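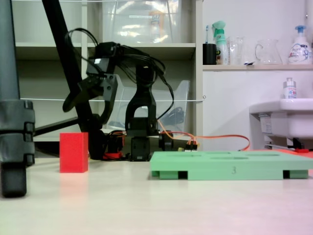

Red block and green tray no. 3 on the table, with the wall shelf behind.

Odanlow Shelf and Table Objects – README

4 min read

Print | E-mail

Summary

Odanlow is a naming set for ordinary household objects kept in one room at Otdale. It gives each object a fixed name, a home position and a short note on how it is handled. The current release has 3000 entries, sorted into 12 object groups. An entry is one object name, one position name and one line of free text.

The set was put together by Sumathi Kulkarni and Osvaldo Pimentel. Benjie Umali checked the names. Kumaresan Alva wrote the position list and keeps the change log.

Files

objects.csv – object names, group, main color, home position
positions.csv – names for the table areas, shelves and wall shelf
entries.csv – the entries themselves, one per line
changes.txt – change log, newest first

All files are UTF-8, comma separated, with a header row. Empty fields are left empty. There is no "n/a" or "none" anywhere in the set, and please don't add any when you send corrections.

The room

Three pieces of furniture matter for the position names.

TABLE has a pale beige top. It is split into front left, front right, back left and back right, always from the point of view of someone facing the white shelving unit.

UNIT is the white shelving unit with open compartments. It has an upper and a lower shelf for our purposes. Large clear boxes and bins go here, and loose objects don't. White string runs across the front at mid-height and along the top; neither string has a position name.

WALL is the white wall shelf to the right of the unit. It holds household items in a single row. Positions on it are given by neighbor ("next to the spray bottle") and are not numbered. We tried numbering them in the first release, and the numbers went wrong every time someone put the pitcher back in a different place.

Object notes

red_block. Rectangular, bright red on its faces. "Upright" means standing on a small end, "flat" means lying on a large face. The block goes at the front left of the table at the start of a session.

tray_green. Light green plastic, flat, with shallow recessed holes in the top and open slots along the front edge. The number is molded into the middle of the front face and is part of the object name, so the tray marked 3 is tray_green_3. The front is the side with the number. If the number faces the shelving unit, write "reversed" in the free text.

cup_black. The cup with the toothbrush in it. The toothbrush is a separate object, toothbrush_1, and its position is "in cup_black" unless it has been taken out.

spray_white. White spray bottle, mint-green trigger. Earlier files call it spray_mint. Both names are accepted by the checker, but new entries should use spray_white.

glass_clear and pitcher_clear. These were the most confused pair in the old files. The pitcher is glass too, so "the glass" alone is not a valid name.

pump_white. White pump bottle with a blue pump. The printed label is not transcribed.

box_clear and bin_clear. Storage on the shelving unit. Use box_clear for the large box on the upper shelf and bin_clear for the one on the lower shelf. Contents are not listed in objects.csv. If something can be made out through the plastic, the free text may say so in general terms, for example "orange item".

Color words

Colors are the plain names a person in the room would use. Light green and mint green are kept apart: light green is for the trays, mint green is for the spray trigger. Reflections don't count as color. The red block gives the tabletop a pinkish look close by, and a few early entries recorded a pink patch as a mark on the table. Those have been removed.

Known problems

- The free text in the first 8 batches was typed by several people and the style varies. Spelling has been fixed, wording has not.
- Some entries say "shelf" without saying which one. Dae-han Ok is going through these – UNIT or WALL will be filled in where it can be worked out, and the rest will be dropped.
- Left and right are swapped in a small part of batch 3. See changes.txt under April.

Use

Free for teaching and research. Please cite it as "Odanlow Shelf and Table Objects, Prallbridge". Corrections should give the line number from entries.csv and the proposed new text, and go to Kumaresan Alva at the Prallbridge office.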